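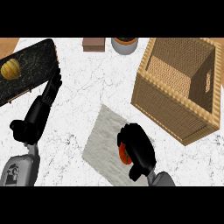
The fault came on a Wednesday in the simulator at Nanstead, before the real kitchen was built. Teodora Angelovski had asked for one simple task: tomato into basket. The right hand took the tomato, and after that it did not let go. It stayed over the gray tile with its black fingers closed. The log said "released." She ran it again, 100 times that night, and the log said "released" each time.

"It is only a tomato," Navarrete told her on the phone.

"In April it will be my mother's wrist," she said.

She opened the grip file from Skotik and read it slowly, line by line. 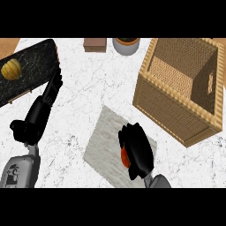
Run 10, left hand near the board, right hand still closed.

At 2 in the morning she found the place. The hand reported what it was ordered to do, and it never asked its own fingers. She wrote this in red at the top of the report and switched off the lamp.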